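Warstead workshop members finish hand-held gripper and release the plans

7 July 2018

Members of the Hillow Workshop in Warstead have finished work on a hand-held gripper and are putting the full plans on the workshop's website today. Anyone may download the drawings, change them and build their own.

The tool has two fingers that close from either side. It is carried by hand and worked with a trigger, and it is meant for people who want to try out finger shapes and camera positions before they spend money on a robot arm. The total cost of parts for the finished version came to £200, leaving out tools and the members' time.

Work began in January, after a talk at the workshop on low-cost automation. The first version used one motor for each finger and was too heavy to hold for long. The group dropped the motors and went over to a simple linkage, so that squeezing the trigger moves both fingers by the same amount. Nine members have had a hand in the build, most of them on open evenings.

The fingers went through 4 complete redesigns. Early ones were smooth and let light objects turn in the grip. The present ones have a flat pad on the inner side, and the brackets take brass-coloured threaded inserts, so a finger can be unbolted and swapped without wearing out the hole. Paper cups have been the usual test piece, as they are cheap and show at once when the grip is too hard.

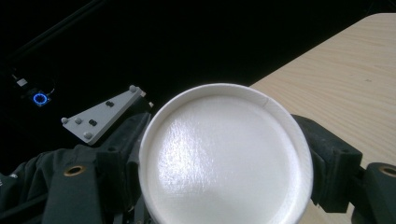
Workshop News

The plans include drawings for all the parts made at Warstead, a list of bought parts, wiring notes for the camera and a build guide of 36 pages. The guide was written by members who had not built anything of the kind before, and it gives the settings used on the workshop's own machines. Builders with other equipment will need to make a test piece first and adjust the hole sizes to suit.

Most of the work can be done with a small printer, a drill and hand tools. The trigger spring is the one part that has proved hard to find in the right strength. The parts list names two sizes that fit, and the guide explains how to shorten the longer one.

Ferrand, a parts supplier based in Porbridge, gave the group offcuts and a box of mixed fixings for the early versions. The final parts list does not depend on any one supplier.

A spokesperson for the Hillow Workshop said: "We wanted something a person could build on the kitchen table over a few weekends. It is a plain tool and there are things we would still change, mainly the weight at the front. We would like to hear from anyone who builds one, and we will add their changes to the plans where they work."

The next job for the group is a mounting plate to let the same fingers be fitted to a small desktop arm. Drawings for the plate will be added to the same page when they are ready.

The gripper can be tried at the workshop on any open evening. There is no charge and no need to book, but under-16s must come with an adult.

Notes to editors

The Hillow Workshop is a shared workshop in Warstead run by its members. It has benches for woodwork, metalwork and electronics. Press enquiries and requests to visit should be sent through the contact form on the workshop's website.

Ends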